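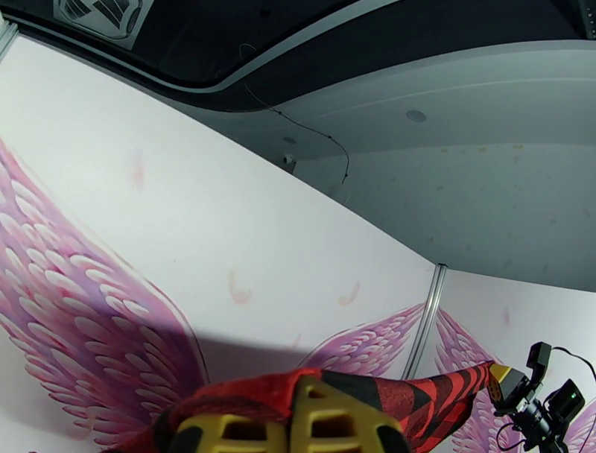 Budgeting a two-gripper cell for cloth handling, what am I missing?

Forum: Equipment and Purchasing

nikovski_n
Tue 12 November
We run a small blanket and scarf finishing shop in Vurkville and I have to hand in an equipment budget for next year. The plan is a pair of arms that can pick up a fleece or woven piece, pull it straight between two grippers and lay it flat for folding. Picture at the top is the kind of hold I mean, one gripper in the middle of the piece and the other out at the end.
What I have on the sheet so far: two arms, two grippers, one wrist camera per gripper, a table, fingers as a consumable. I do not have a line for cabling or for setup time. Volume is 300 pieces a day at most. What else goes on the list?
Nikola Nikolovski

drumlin
Spare fingers, and more of them than you think. We run molded lattice-type fingers like the yellow ones in your picture and went through 9 pairs between July and now. They grip fleece well but a coarse weave wears them. Put them on a yearly line and keep them off the purchase line or your boss will ask why you are buying the same thing again.

pkt_hollow
Cable management. Look at the black gripper, there is a loop of cable off the top and another one hanging lower down. Fine on a bench. On a shift it will catch on something. Budget for sleeves, clips and spare camera cables, and the hours to route them properly.

nikovski_n
Sleeves added. Drumlin, do you buy the fingers from the gripper maker or have them made?

drumlin
Made, at a shop in Busville. Minimum order is 32 and they came out at $285 for the lot. Ask for one sample pair first. Our first batch was too stiff and I had to eat it.

Akl_west
I'll disagree with the whole list. At 300 pieces a day you do not need two arms. One arm and a fixed clamp at the table edge will pull a scarf straight. You lose some flexibility and save the price of an arm, a camera and a lot of programming. Buy the second arm when the first one has paid for itself.

pkt_hollow
A clamp works if every piece comes in the same way around. Do they?

nikovski_n
No. They come out of a bin. Sizes are mixed too, scarves and throws together.

Akl_west
Then sort them before the bin. That costs you a person for an hour.

drumlin
An hour a day, every day. That is a wage line and it doesn't go away. We tried the clamp for one season and the operator ended up feeding it by hand.

Akl_west
Your operator, your parts. Mine has been fine with a clamp, but I only run one size of towel so take it for what it is.

marrow_lane
I do the purchasing at our place so from that side:
- Ask for the wrist cameras as a separate quote. Bundled ones were marked up badly on ours.
- Get the lead time in writing, for the arms and for the controllers. Ours arrived weeks apart.
- Put guarding in. People forget it and then the safety review finds it.
- Training days. The quote we had from Drandmont included two and we needed more.
- Hold some money back for lighting. Busy prints gave our camera trouble until we changed the lamps.

nikovski_n
Lighting is a good one. A lot of our stock is black on red, zigzags and stripes much like that one, and I had assumed the lights in the building would do.

marrow_lane
They might. Take a bag of your worst pieces to the supplier and ask for a trial before you sign. If they want to charge for it, ask them to take it off the order.

pkt_hollow
Seconded on the trial. Bring the plain fleece as well as the prints. Thick stuff bunches up around the fingers and then your edge isn't where you planned it.

nikovski_n
Thanks all. I'm going to price it both ways, two arms and one arm with a clamp, and put the sorting hour in the second version so the numbers are fair. Guarding, lighting, sleeves and a yearly finger line go in both. Akl_west, could you message me which clamp you use?

Akl_west
Sent. Check the jaw width against your throws, mine is on the narrow side.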